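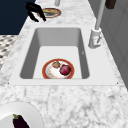
A plate in a white sink with a marble surround.

Itcombe Short Lets: Guest Questions

What time can I check in?
Any time after 4 p.m. The key safe code is sent by text message on the morning of your arrival. If it hasn't come by noon, call the office on Lokis Street.

What time do I have to leave?
By 10 a.m. We can sometimes hold bags at the office until 6 p.m., but please ask the night before.

Do I need to clean before I go?
No. The cleaning fee covers it. We ask that you rinse any dishes and take food out of the refrigerator. Trash goes in the bins behind the building.

Is parking included?
The Ellis and Ismont buildings have one space per apartment. The Lokis Street apartments have none. The public lot next door is usually full by evening in July.

How much is the deposit?
The deposit is equal to two nights' rent. It goes back to your card within 4 working days of checkout. Your bank may take longer to show it.

Can I bring a pet?
Dogs are allowed at Ismont only, one per apartment. We don't take cats at any of the buildings.
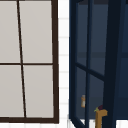 Is the street noisy at night?
Ellis is on the bus route, and the number 57 runs until midnight. Bedrooms at the back are quieter, so mention it when you book if you sleep lightly. Light is a separate question. Glass like this, pale gray and close to opaque, still lets in some morning sun, and guests who need a dark room should pack an eye mask. We don't supply blackout curtains.

What if I break something?
Tell us. We don't charge for a glass or a plate. Larger items are charged at replacement cost, with a receipt.

Can I stay longer than a month?
Yes, at Ellis. The monthly rate for a one-bedroom is $2,813 with utilities. You will need to sign a separate agreement, and cleaning is every 2 weeks.

How do I cancel?
Use the link in your confirmation email. Bookings cancelled less than a week before arrival are not refunded.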